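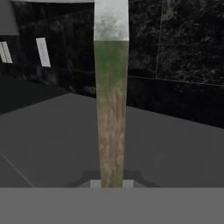 The stick in the Pleltovwood kitchen, held between the two pale finger pads.

The Kitchen at Pleltovwood

Halina Witkowska had cooked for other people nearly all her working life, and when her knees gave up on her she took a job in a kitchen where you could sit down. It was on the second floor of an office above the bakery in Krajewska Street, in Koltholm, and the kitchen was inside a computer. The firm was called Stindanik, the kitchen was called Pleltovwood, and why it was called that she never did find out, though she asked several people and got a different answer each time, all of them rather pleased with themselves.

Her part was to steer the arm. She held a controller in her right hand, and wherever her hand went the white arm on the screen went after it, a little late, like a polite child following its aunt round a shop. She picked things up and put them somewhere else. The computer kept every movement, good and clumsy alike, and later on a learning system would go through the lot and try to work out how picking up was done.

"They want 1000 from us before the summer break," said Wojciech Kaczmarczyk, who had the desk by the window and had been there since April. "But they want them all a bit different, you see. If you always come at a thing from the left, it'll think left is the law."

She liked that. She'd had kitchen boys just the same, who would peel beautifully at one sink and go to pieces if you moved them to the other.

So she did not always come from the left. She came from above and from the side, quickly when she felt brisk, and slowly after lunch. The stick was the worst of it. Such a long thin thing, and she would get it up nice and straight and then hold her breath, although her breath had nothing to do with it, the arm being made of sums. Wojciech said she also leaned in her chair when the arm had to reach, and she told him to mind his own screen, and offered him half her poppy seed roll so that he'd know she wasn't cross.

On the screen she had a small window showing the view from the hand itself, and she grew to like it better than the big one. Everything in it was so close. You lost your sense of how large anything was, and a green fruit could loom up at you like a hill with an aubergine behind it.

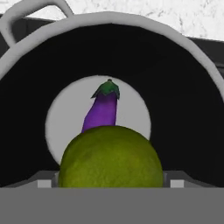

"What happens to the ones I drop?"

"They're kept as well, with a mark against them, so the system can be told which tries to copy and which to leave alone."

She thought that over for the rest of the afternoon. In her old kitchen a dropped thing went into the bin and a word was said over it, and that was the end of the matter. She rather hoped somebody would look at her drops, because one or two had been very nearly good.

There was a sheet on the wall where each of them wrote up the tally before going home, and next to the last entry, 2024-06-23, Wojciech had put 69 for himself and drawn a small crown. Halina had managed around 60. She did not draw anything, but she took her cardigan off the hook and then hung it back up again, and sat down.

"One more," she said. "I want to go in by the pot."

"It's awkward by the pot," said Wojciech. "The handle's in your way."

"Handles are always in your way. That's what cooking is, love, it's going round handles."

He wheeled his chair over to watch. Out in the street the bakery shutter was coming down, and there was the smell of the day's last trays, which made it odd to be looking at a cooker that smelled of nothing whatever. She brought the arm across slowly, keeping her elbow tucked in the way she'd been taught to carry soup, and he stopped talking, which for Wojciech was a great courtesy. 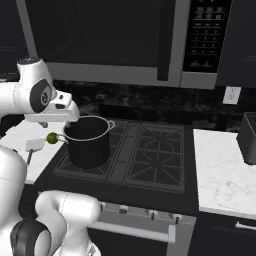

What Wojciech Wrote Down

He had a notebook for remarks, meant for the people upstairs, and mostly he put in things such as "slow" or "good grip". For that last one he wrote a whole line and a half, and then crossed some of it out, and Halina, who could read upside down from years of reading order slips across a hot pass, pretended to be looking for her bus ticket.

It said that the operator had gone carefully near the handle, and that the system ought to see more like this.

"You could put my name," she said.

"We don't put names. It's meant to be anybody's hand."

"Well, it isn't anybody's hand, it's mine," said Halina, but she said it kindly, and buttoned her cardigan. She was thinking of some arm in some kitchen years from now, a proper one with a floor that wanted mopping, going round a pot with its elbow tucked in.

Wojciech turned off the lamp, and then the 2 of them went down past the bakery, where the girl was giving away the rolls that hadn't sold, and Halina took four.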